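# Project report: Skevik kit trial, picking from a bin to a shelf

Group: Qianru Du, Shufen Yin, Waraporn Suksawat
Supervisor: Jingyi Duan

## What we were asked to do

Review of the Skevik hand and camera kit from Skumine, fitted to the department's humanoid. Kit = two hands, two close-up cameras, one head camera, the Gavalas software for steering and recording. Question from Jingyi: is it worth buying for next year's second years, or do we stick with the old two-finger grippers. Loan ran through April, so not long.

## Setting up

Shufen did the mechanical side, Waraporn the software, Qianru the trials and most of this report. Manual is 47 pages and the bit on cable routing is one paragraph. We routed the right side wrong the first time and had to take the forearm band off again. Allow a full afternoon for it, not the 20 minutes it says on the box.

Gavalas installed fine on the lab machine. Refused on Waraporn's laptop, never found out why. Calibration has to be redone every time the power goes off. Annoying. There is a "keep last calibration" tick box but it does nothing in the version we had, Skumine support say this will be fixed.

## The task

Move things between the floor bin and the yellow shelf. Steered by a person, the robot does not choose anything itself. Mixed items on purpose: boxes, flat discs, thin rods, small blocks and the big curved black pieces. We wanted shapes that are easy for one kind of grasp and bad for another.

Rules we set: one try per item, no touching by hand once the run starts, drops count as fails even if the item lands in the right place.
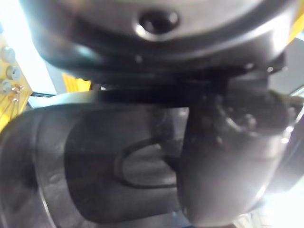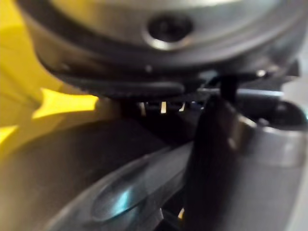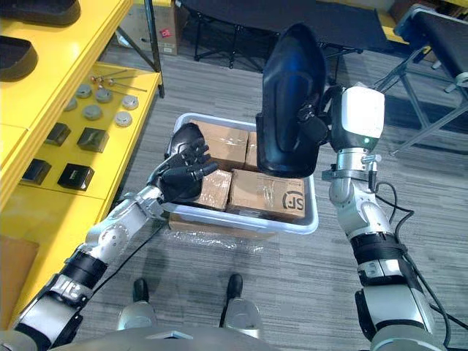 Fig. 1. Skevik kit on the trial rig. First two: close-up cameras. Third: head camera, right hand holding one of the curved pieces over the bin.

## Results

300 tries in total over all items. 47 fails. Not counting the runs we threw away after the calibration went off halfway (lesson: check it before each run, not after).

- Curved pieces: best of the lot. Hand wraps round the edge and holds. Only problem is they block the head camera once lifted, so the driver is half blind to what's in the bin.
- Cardboard boxes: fine when there is a gap. When they are packed tight the fingers have nowhere to go. Tape also slippery.
- Blocks: ok. Easy to knock the neighbour over.
- Discs: slow. You have to slide one to the shelf edge and pinch it there, Qianru got good at this, the rest of us didnt.
- Rods: bad. 20 of the fails are rods. They roll away as soon as one finger touches.

## The close-up cameras

This is our main complaint. Mounted the way the manual says, a huge part of the view is the arm's own metalwork. The joint housing takes the top and the dark parts of the arm and hand take a lot of what is left, see Fig. 1, first and second pictures. You get bits of yellow and not much you could pick something up by. Bright light makes it worse, in the first picture the top left is pretty much white and there is glare at the bottom right too.

We asked Skumine for a longer bracket. They sell one, seperately. We think it should come with the kit. Xiaoyan Xu from the workshop offered to print us one but the loan was ending so we didn't get to test it.

In practice all three of us ended up driving from the head camera and ignoring the other two, apart from the discs.

## Driving it

Gloves fit Shufen and Waraporn, too big for Qianru, there is only one size. Small lag on the fingers, you get used to it by the second session. Arms feel natural. Wrist turn less so, it stops earlier than your own wrist does and then you have to move your whole elbow.

The recordings save to one folder per run with no names, just numbers. We kept a paper list. 11 runs had the head video and the close-up video out of step and we could not fix them afterwards.

## Compared with the old grippers

Only a short comparison, one session. Old grippers beat it on rods, easily. Lost on the curved pieces every time, they can't open wide enough. Boxes about even. We also looked at the Skurnimeo kit on paper but had no unit to try so we leave it out of the marking.

## Would we buy it

Yes for hands, no for cameras as supplied. If the department buys, get the longer bracket in the same order and ask for a second pair of gloves in small. And somebody should write a proper cable page before the second years get near it. Shufen has a draft, three pages with drawings, in the group folder.

## Still to do

- Put the rod results in a table (Qianru)
- Ask Skumine about the tick box again (Waraporn)
- Return the kit, check both hands are in the case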